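Pollgate changes the way it looks after its hand-tracking sets

The robotics workshop at Pollgate has put in place a new care routine for the tracking sets its operators wear on their hands, after small errors in the recordings had slowed the work in July.

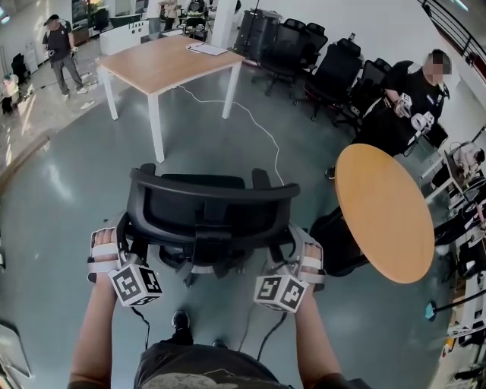 An operator at Pollgate with both hands on the back of an office chair, wearing the hand mounts with their patterned cubes.

The recordings are used to teach arm movements to a machine called Ladden. Its software reads the black-and-white squares on the cubes and calculates from them the position of each hand. When a mount sits a little crooked, or a cube has a scratch, the position jumps and the recording must be thrown away. Of 2,666 recordings made before the change, 431 were lost in this way.

"We were searching in the software for two weeks, and the fault was in the straps," said Siobhán Mac Carthaigh, who is responsible for the equipment. "They become longer with use. You do not feel it when you wear them."

Under the new routine, the straps are replaced after 300 hours of wear. Every morning the cubes are cleaned with a dry cloth, and the operator makes a short test with both hands held still before the first task. If the test fails, the set goes back to the bench and its cables are checked also.

The replacement straps come from Dönmez, a supplier which already delivers cables to the workshop. A second workshop, in Ferier, will take over the same routine when its own sets arrive.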